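Chapter 11
Duty and Inclination

11.1 The problem stated

A person may do the right thing because it is required or because he or she wants to. Moral theories differ on whether the distinction matters. The view examined in this chapter, which we call the separation thesis, holds that an act has moral worth only to the extent that duty alone would have been enough to produce it. The rival view, the harmony thesis, holds that a settled desire to act well is itself part of acting well. Chapter 10 treated obligation without reference to motive; that restriction is now lifted.

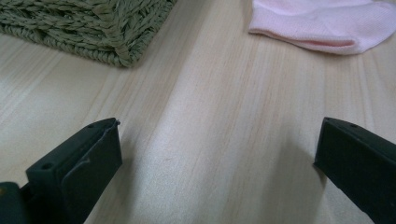

Inclination is used here in a broad sense. It covers passing wants, long-term attachments and habits of attention, and it does not imply strong feeling. Small domestic acts fall within it. Clearing a table so that only a basket and a piece of pink fabric remain toward the back, with bare wood in front, may be done from a promise, from a liking for order, or from both at once. The separation thesis must say which of these motives was sufficient – a question the agent may be unable to answer.

11.2 Mixed motives

Most acts have more than one motive. Let an act be overdetermined when each of two motives would have produced it in the absence of the other. The Kullora case, introduced on page 207, has this form: the ferry operator returns the fare both from honesty and from affection for the passenger.

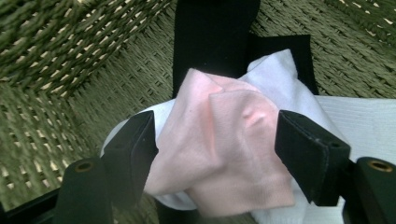

Two models of combination should be kept apart. On the additive model, motives are separate forces and each contributes a measurable share. On the structural model, each motive depends on the others for its strength. A woven basket with socks in it serves as a comparison: the socks can be taken out one by one and the rest are unchanged, but the strands of the weave cross and hold each other. The additive model treats motives as socks, the structural model as strands. Section 11.3 argues that the Kullora case cannot be decided until one model is chosen.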